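Sorting produce with the Plollier hand grippers

I've had the Plollier two-gripper kit for a week and I love how quickly you can get going! Set a shallow box on a cloth, pick out some small produce and take one gripper in each hand.

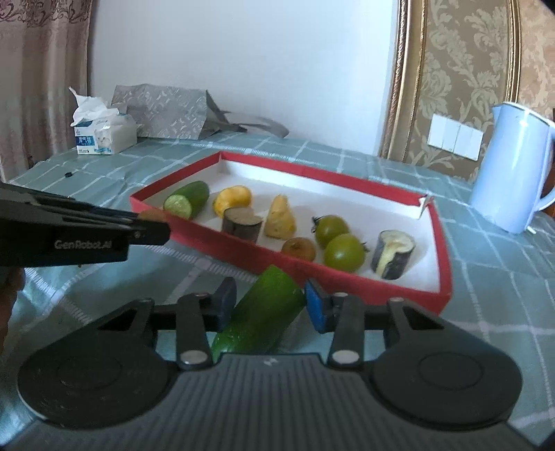
Start with cucumber. Open the fingers wide, come in level with the piece and close slowly until the pads meet the skin — no squeezing. Pause for 2 seconds, then lift.

Small round fruit comes next, and it's my favorite part.

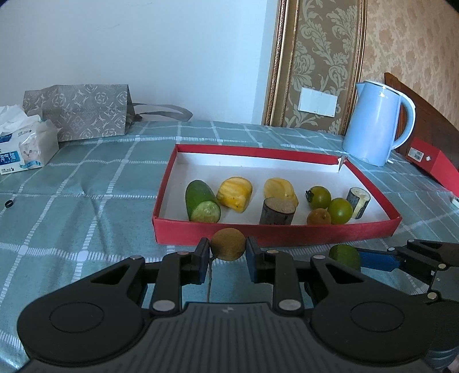
2 min read

Keep a blue pad on each side of the fruit and bring your wrist in low. Save each try as its own clip in Saithong. I stopped at 44 and was still having fun.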